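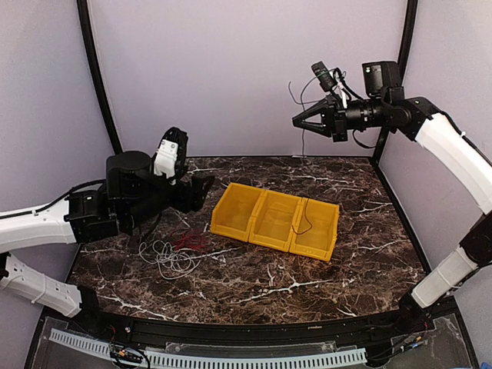

Week 6: Reading the rundown, and what happens when it falls apart

Okay, so last week we got as far as writing a 30-second reader, and most of you wrote very nice 45-second readers. We'll fix that. Today is about the rundown, the document that runs the whole newscast, and then about live shots, which are the thing most likely to wreck it.

I'm using the Sotlow evening show for all of this. It's a half-hour local newscast, I produced it for longer than I like to admit, and I still have a folder of old rundowns from it (coffee rings included).

What's on a rundown

Every row is one item. Reading across you get the page number, the slug, who reads it, the format, the estimated time, the actual time and the back time. The slug is the short name everybody shouts. Keep it to one or two words and never use the same one twice in a show. We once had FIRE and FIRE 2, and Piroska Magyar, who was anchoring, read the intro to a warehouse fire over video of firefighters getting a cat calendar ready for print. Call them WAREHOUSE and CALENDAR. Please.

Page numbers start with a letter for the block. A block is everything before the first commercial break, B block is everything before the second, and so on. So A4 is the fourth item in the first block. If you drop A4, you leave the gap. Don't renumber an hour before air, or the prompter, the graphics and the director's marked-up script will all disagree with each other.

Formats you need to know by Saturday's studio session:

Reader — anchor on camera, no video.
VO — anchor reads live over video.
VO/SOT — anchor reads over video, then we hear a sound bite, then usually back to the anchor.
PKG — a finished report with the reporter's voice already on it. The anchor reads an intro, and sometimes a tag after.
Live — reporter in the field, talking to us right now, we hope.

People mix up VO/SOT and PKG all the time. Ask who's doing the talking. If the anchor has to keep reading once the video rolls, it isn't a package.

Back timing

This is the part with arithmetic, and I promise it's only subtraction. You start at the end of the show and work up. Say you have to be off at 6:28:30. Your goodbye takes 20 seconds, so it has to start at 6:28:10. The kicker above it is 40 seconds, so that starts at 6:27:30. Keep going to the top. The number you end up with next to each item is the latest it can start without something below it getting squeezed.

During the show, compare the clock with the back time. If the clock reads later than the back time, you're heavy and something has to go. If it reads earlier, you're light and you need to fill. Most newsroom software does this for you (we have Turora in the lab, and it turns the number red when you're heavy), but do it on paper at least once. The software has frozen on me twice during a live show, and I was very glad I could subtract.

Decide what you'll drop before you go on air! Mark two items, one in the B block and one in the C block. Readers are the easiest to lose. Weather can usually give you a little, sports will tell you they can't and then they can.

Live shots

The example in class is the Fluvport ferry story from one July evening. Kevser Çınar was at the terminal, the ferry had been out of service since morning, and she was slotted at A2 with 1:30. Listen for these things when we play the recording:

The toss. Piroska's line gives the news first and then Kevser's name, and the name comes last so Kevser knows exactly when to start.

The delay. The gap after the toss feels enormous. It's only the signal, and the fix is to stay still and look interested. Don't fill it with "Kevser?"

The time cue. You'll hear me in the control room counting her down in her earpiece. She ends on the count with a full sentence, which takes a lot of practice.

The lost shot. At 6:04 the audio dies. Piroska says, "We'll try to get back to Kevser Çınar in Fluvport," and goes straight to A3. She doesn't apologize three times, and she doesn't explain the equipment to the viewers. We came back to Kevser at the top of the B block, which meant the Sarıgül bakery reader got dropped. It was my marked item, so the decision took a second.

For next time

Build a rundown for a half-hour show with three blocks, one live shot and one package. Back time it by hand. Then write a toss for the live shot and a line for when the live shot fails, 220 words at most for the two together. Upload it to folder 3141 on the course drive, and put your name in the file itself as well as on it.

If your rundown comes out exactly on time at the first try, check your subtraction.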